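The Pothole Fund, Revisited

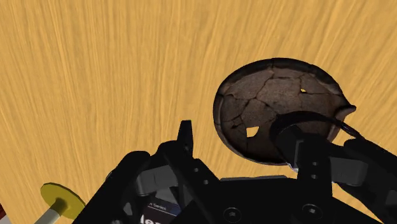
Cracked bowl, pale wood.

I went to the Tirnavby town meeting on Monday, mainly for the biscuits, and came away knowing more about resurfacing than a person should. The council set aside 700 thousand for the lower roads two years ago. So far it has bought 20 cones, a feasibility report and a very nice sign saying that work is due to begin in April. The sign doesn't mention which April.

Lutfa Weerasinghe, who chairs the audit panel and has the patience of a heron, read out the invoices one by one. Most went to a consultancy called Proretti. One was for "stakeholder warmth". She asked Dirk Verhoeven, our deputy leader, what that was. He said it was a term of art. She asked which art. He had some water.

Then came the 500 pages of report, of which the panel has been allowed to see 2, one of them the contents. The rest is commercially sensitive, apparently, though I struggle to picture the rival town plotting to steal our drainage survey.

Verhoeven has promised a full written answer before the next meeting. He promised the same over the Kwofie Lane car park, and I still park on the verge. I've put in a request for the invoices myself and will post whatever comes back, black rectangles and all.

Comments are open. Please be civil about the cones.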